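The Bakers Who Wake Up Grastbridge

Walk down Skalard Street before dawn and you'll smell it long before you see a light: butter, yeast, warm sugar. Fatima Osagie has been folding dough here since July, and she still grins when the first tray comes out.

"You can hear a good one," she told me, tapping the crust. And you can! It crackles like dry leaves.

Her secret is patience (and a very cold back room). The dough rests overnight, gets three folds, then rests again. Tudor Grecu, who runs the oven, sold eight trays last Saturday and kept one pastry for himself. I ate two before breakfast and would happily have gone back for more.

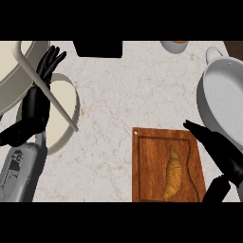
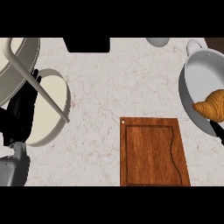 Cream-colored dishes on a pale marble countertop.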